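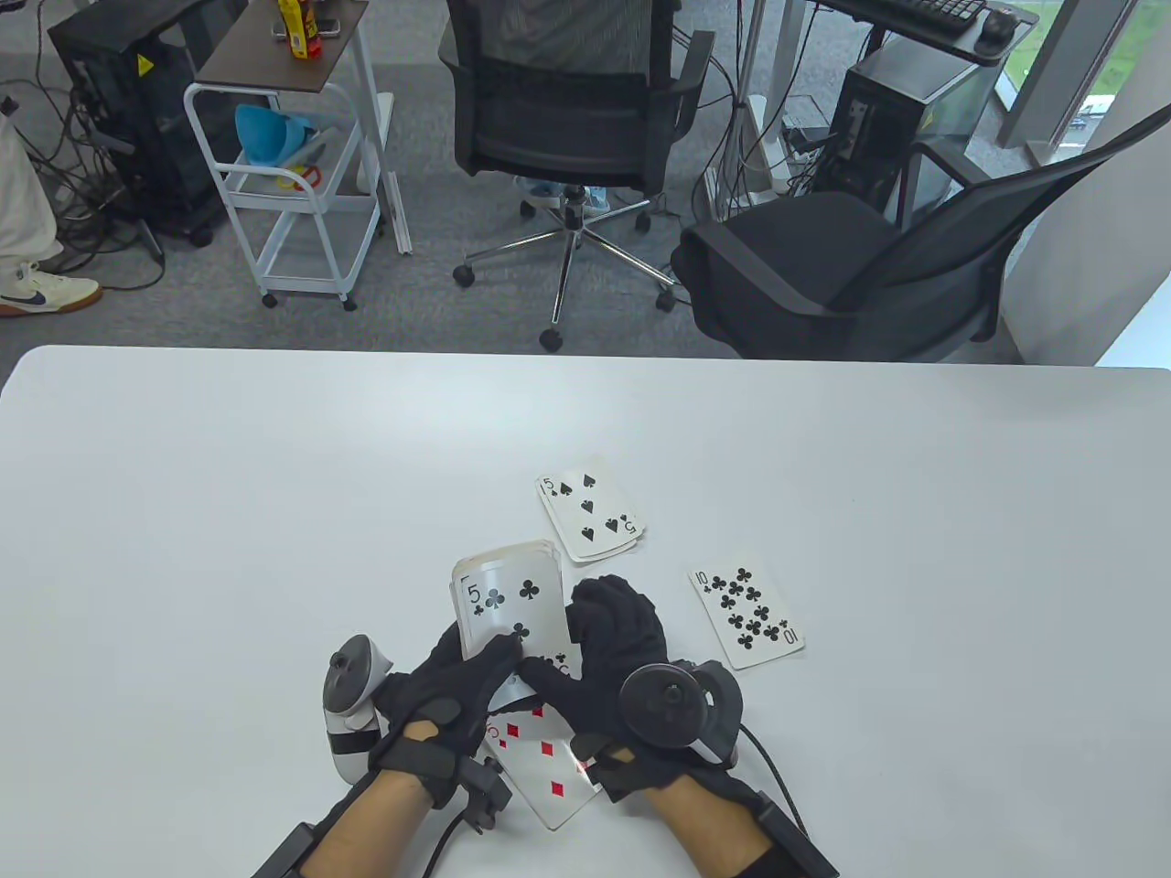 Cards out on the white table at the Paewai office, with the five of clubs and the ten of clubs both showing.

Paewai card club is back, and it's got a proper table

If you've walked past the ground floor at Paewai at lunchtime this month and heard somebody groan about a missed spade, that was us. The card club is up and running again after a long gap, and I'm very pleased to say we've been given a regular spot by the window, the side that looks out on the grass. It's still an office the rest of the day, so you share the space with the desks, the computers and whoever is trying to get some work done, but the table is ours from half past twelve.

And what a table! It's white and it's flat, and after a year of playing on the arms of the canteen sofas I can't tell you what a difference that makes. Clubs and spades stand out a treat on it. I used to lose track of what had been played by the second trick, and now I only lose track by the fifth or so.

We had 17 people at the first session in December, which was more than we had chairs for. A few of you stood, a few pulled office chairs over from the desks (please do put them back, I've had a message from upstairs) and we got through 43 hands of whist before the afternoon meetings swallowed everyone up. The last one was abandoned with the five of spades sitting on top of the pile, and both sides still say they were winning.

The packs have come from Brolta, the games shop on the corner by the bus stop. They let us have a box at a good price when I said it was for a lunchtime club, and they shuffle nicely -- a bit slippery for the first week, as new cards always are. If you find a stray one on the carpet, drop it back in the tin, whatever the pack. We played an entire rummy afternoon short of the jack of hearts and it got quite heated before anyone thought to check.

A word on what we play. Whist is the main thing, because most people half know it already. Rummy goes on at the other end of the table when numbers are odd. Cribbage is being talked about, and I'd love it, but we only have the one board and it's missing a peg. Nothing is played for money. There's a packet of biscuits for the winning pair and the losing pair tends to eat most of it.

Beginners are very welcome, and I mean that. If you've never learned to shuffle or can't hold a hand of cards without showing it to the whole room, come along anyway and somebody will sit with you. I was hopeless at fanning mine out for years (I'm still not what you'd call elegant) and I've been allowed to write the club news, so the bar is low.

The next bit of excitement is a friendly against the lot from Stodar, across the car park. They've been playing together for ages and they're a bit too sure of themselves. It'll be whist, first side to 400 points, with 3 tables going at once if we can borrow two more. We need pairs for it, so put your names on the sheet by the kettle. Tea and coffee on us, cake from Stodar if they keep their promise.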